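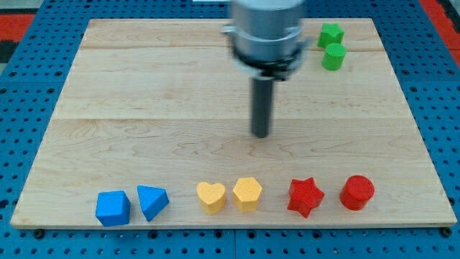 Unit 4. Movement of Wood Across the Grain

Wood takes up and gives off water vapor until it reaches equilibrium moisture content (EMC) with the surrounding air. Below fiber saturation, any change in moisture content changes the dimensions of the piece. Movement along the grain is small enough to ignore in panel work. Tangential movement is the largest, and radial movement falls between the two.

Estimating movement

Change in width = width x coefficient x change in moisture content (percentage points). Use the tangential coefficient for flat-sawn stock and the radial coefficient for quarter-sawn stock. For mixed stock, calculate each strip separately and add the results.

Edge-glued panels

A sound glue line does not reduce movement. A panel of 2 strips moves as much as a single board of the same width, cut and species. 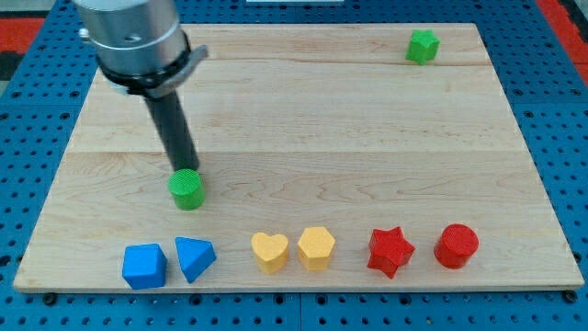 Why must a wide panel not be glued along its full width to a cross-grain batten?
The batten hardly changes in length while the panel changes in width. The resulting stress cups the panel, opens a joint or splits the wood. Use slotted screw holes, with one fixed point at the center.

Assignment

Read the Christodoulou handout, section 2. Using the March humidity readings from the Urgate store, find the EMC and calculate the change in width of a flat-sawn panel 33 inches wide. Show all units.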